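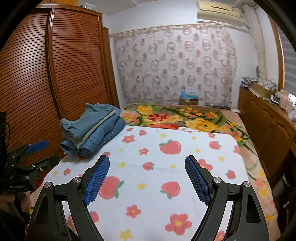
Attachment 1: bedroom, view over the bed

Ticket: Room block totals do not match registration export
Product: Tendar event registration, housing module
Account: Peleo annual meeting, January 2024
Venue: Fallahi convention hotel
Priority: High
Status: Resolved

Reported by Lụa Đỗ, Peleo housing desk

The registration export shows 916 attendees with a confirmed hotel request. The rooming list sent to Fallahi from the same account shows 121 fewer. Both files were generated within a minute of each other. The hotel is holding rooms against the lower number and will release the rest at the cutoff in November unless we send a corrected list.

Steps already taken:
Cleared the saved filters and exported again. Same result.
Exported as a second admin user. Same result.
Checked the rooming list for a row limit. None set.
Opened several of the missing records by hand. Each has status Confirmed, a valid arrival date and a payment token.

Support, first response

Please confirm whether the missing attendees share a ticket type, and whether any of them were imported from a spreadsheet instead of registering through the form. Please do not resend the rooming list to the hotel until we reply. The hotel side treats a second full list as new bookings unless the revision flag is on.

Lụa Đỗ

Ticket types are mixed. All of the missing records I opened came in through the exhibitor import. Exhibitor staff are loaded by Totis, our stand contractor, from their own portal. Attendees who used the public form all appear on the rooming list.

Support

Reproduced on a copy of the account. The exhibitor import writes the departure date with a time attached. The public form writes the date only. The rooming list report compares departure against the last night of the block, and a departure on the final morning with a time attached is read as falling outside the block. The record is then skipped and no warning is written to the report log.

Exhibitor staff with earlier departures are not affected, and that matches your export. Every skipped record leaves on the final morning.

Workaround:
1. Go to Housing, Block settings, Shoulder nights.
2. Set the post-event allowance to 2.
3. Save, then choose Rebuild list. Do not use Refresh, which keeps the old exclusions.
4. Turn on Send as revision before sending to the hotel.

The allowance does not add nights to any reservation or change the contracted block. It only widens the range the report will read.

Lụa Đỗ

Rebuilt. The list now has all but 11 of the missing people. Allowance is set as instructed and I signed out and back in.

Support

The remaining records have the roommate field filled in with a name that does not match any registration, so the report holds them as incomplete pairs. They are listed under Housing, Exceptions, Unmatched share. Clear the roommate field or correct the spelling, then rebuild again.

Lụa Đỗ

Most were spelling. One was an exhibitor whose colleague has canceled, so I changed it to single occupancy. Rebuilt, and the totals match. Sent to Fallahi as a revision, and their reservations office confirmed the new count with no duplicates.

Support

A fix to the import, storing departure as a date only, has been passed to development. Existing records will not be converted. Leave the allowance in place until the event closes. If Totis loads another batch before then, run Rebuild list after the import finishes and check Exceptions before sending.

Closed with the customer's agreement.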